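Geum Cleaning Cloths – Questions We Get A Lot

Updated in March. If your question isn't on here, write to Lama at the shop, she answers most mornings before 9.

What comes in a pack?
36 cloths, all one size. Yellow-orange unless you picked gray at checkout. We don't do mixed packs right now. Maybe later.

Do I need to wash them before first use?
Yes please. Once, warm, by themselves. New ones shed a bit of lint and push water around instead of soaking it up. After one wash they're fine.

Will the color run?
First wash or two, a little. Keep them away from white shirts. Melaniia washed hers with a pale pillowcase and has a peach pillowcase now.

Can I use fabric softener?
No. Leaves a coating and the cloth stops absorbing. Same for dryer sheets. If you already did it – wash twice with plain detergent, no softener, and it mostly comes back.

How should I fold one for wiping a table?
In half, then in half again. Gives you several clean faces to work through. Wipe, flip, wipe, refold. Start at the far side and pull toward you so you aren't leaning in what you just cleaned. Folded cloth also keeps your hand off the wet part.

Wet or dry?
Damp for nearly everything. Run it under the tap, wring hard, then wring again. Dripping cloths leave streaks, esp. on anything polished.

Is it OK on marble, or a marble-look top?
Yes, the cloth is soft enough for both. What you put on the cloth matters more. Real marble: no vinegar, no lemon, no bathroom descaler, they'll dull the shine and you can't wipe that off. A drop of dish soap in warm water is plenty. Marble-look tops vary, check what the maker says. 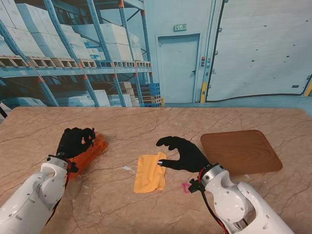
Then go over it a second time with a dry one. Busy patterns hide smears when you look straight down, so crouch and look across the top toward a window. Smears show up right away.

What about small white marks that won't wipe off?
Depends what they are. Dried soap or toothpaste – damp cloth, leave it sitting on the spot for a minute, wipe. Glue or paint, try a plastic scraper held flat, very gentle. If it's real marble and the spot feels rough, that can be etching. No cloth is going to fix etching, you need someone who polishes stone.

Can I use it with Sinunura spray?
Yes. Spray the cloth, not the table. Less of it ends up on the floor.

How long do they last?
Genowefa here at the shop keeps a tally on the laundry room door and her oldest one is at 108 washes. Edges are wavy, still works. Your's may go sooner if you use bleach. When one gets thin, move it to shoes and bikes.

My cloth smells. Help
It stayed wet too long. Hot wash, dry it all the way, hang it open next time. Don't leave it balled up in the sink.

Can they go in the dryer?
Low heat. Line is better. They come out kind of rumpled either way, no need to iron.

Do they scratch glass or screens?
Glass fine. Screens we'd say use something made for screens. Grit gets caught in the weave and you wont see it.

Do you sell to cafes and offices?
Yes, cartons of 600. Ask for Hyun-seo Yeo. Allow extra time for gray, we keep less of it.

Returns?
Unopened packs, any time. Opened packs only if something is wrong with them – send a photo and the sticker from the bag. Washed cloths we can't take back, sorry.

Are the Stitico ones the same thing?
No. Those are thinner and meant for dusting. Good for shelves, not much use on a spill.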